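## 3. Belt Squeal and Pulley Alignment in Owner-Assembled Accessory Drives

### 3.1 What the owners told us

The accessory drive is the part of an engine that people feel entitled to take apart. Few hobbyists will casually regrind a camshaft, but hand one a bracket, a spacer and a free afternoon and the alternator will shortly be living somewhere new. Our records cover 383 cars and light trucks whose front drives had been replaced at home, all with V-belts, and all brought to the Ofori shop afterward with a complaint. The complaint was nearly always noise.

We asked each owner to describe the noise before we opened the hood. "Chirp," "squeal" and "whine" were offered as choices on the form, along with a blank line, which was a mistake. The blank line got us "angry goose" and a drawing. We sorted the written answers by hand, and two of us sorted them separately. Where we disagreed, the car was driven again and the argument was settled in the parking lot.

Owners were also asked whether they had checked pulley alignment during assembly. Most said yes. Asked how, most of these said they had looked at it. A smaller group had used a straightedge, and a few had used a piece of string, a method with a long history and no known calibration procedure. We did not find that the string users did any worse than the straightedge users, a result that one of us still finds personally upsetting.

### 3.2 Measurement

Offset was measured with the engine off, from the face of the crankshaft pulley to the face of each driven pulley, and corrected for the depth of the groove. Where a kit mixed stamped and machined pulleys, the groove center was used instead, as the outer lip of a stamped pulley wanders too much to be worth quoting. Angular error was taken at 3 points on the rim and averaged. Belt tension was set to the belt maker's figure before each run, and each engine was then held at 4000 rpm until the noise either settled or drove the technician from the bay.

Belt drives outside the automotive world offered some comfort while we were working out the procedure. A household washer (Figure 2) can use a belt between motor and drum, though direct-drive machines do without one, and where there is a belt the designer gets to fix both shafts to the same structure. The owner of an old pickup gets three brackets from different decades and a bag of washers.

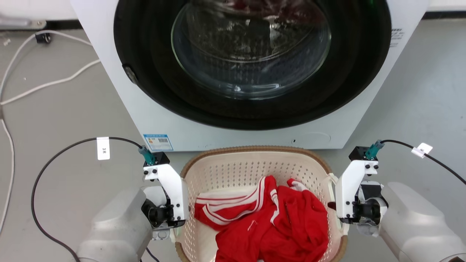
**Figure 2.** Front-loading domestic washing machine.

Sena Ansah, reading an early draft, objected that tension and alignment cannot be separated this neatly. A loose belt on straight pulleys squeals too, she wrote, and an owner who hears it will tighten the adjuster until the bracket flexes, at which point the pulleys are no longer straight and we will happily record the flex as the cause. The objection is fair. We went back and measured offset twice on a subset of 40 vehicles, first at the tension in which they arrived and again at the specified tension. The alternator pulley moved on many of them. On the long slotted brackets sold under the Skornero name it moved far enough to see without tools, so perhaps the owners who had "looked at it" deserve a partial apology.

### 3.3 Spacers

The Turnarel kits came with spacers of several lengths in a single unmarked bag. The instructions identify them by letter. The spacers themselves carry no letters. In our sample, swapped spacers behind the power steering pump were a common fault and by far the cheapest to put right, as the correct part was already on the engine, holding up something else.

The Londodo kits avoid this by using one spacer length throughout and making up the difference in the casting. This works well until the owner fits a water pump of the other length, after which no spacer in the bag is right and the whole drive sits forward of the crank pulley by a generous margin. Kit sellers do state which pump is required. They state it once, on the outside of the box, and the box is usually gone by the time we meet the car.

Leftover hardware was logged too. Owners were proud of it in several cases, and one had kept his in a jar labeled "extra." We matched the jar against the parts list and reinstalled most of it. The remaining noise on that vehicle was traced to the idler bearing, which is treated with the other bearing faults in Section 4.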